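Können Maschinen schon putzen?
4/5/21

Den Abzieher hält der Greifer jedenfalls fest.

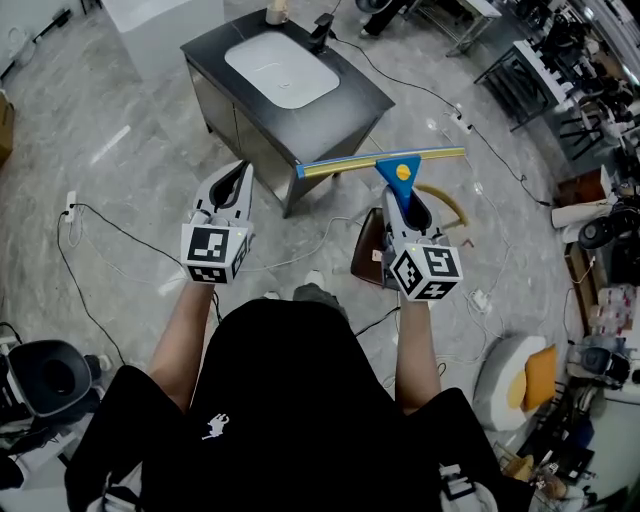

Halten ist der leichte Teil

Ein Waschtisch mit schwarzer Platte und weißem Becken ist für mich in 2 Minuten erledigt. Ein Roboter muss den Druck der Gummilippe treffen und um den Hahn herumkommen — daran hakt es noch. Traian Sandu meint, in einer Werkhalle sei das einfacher, weil dort jedes Teil seinen Platz hat. Zu Hause liegen Kabel auf dem Boden.

Ich würde einige 70 Prozent Erfolg schon nehmen. Den Rest wische ich selbst nach.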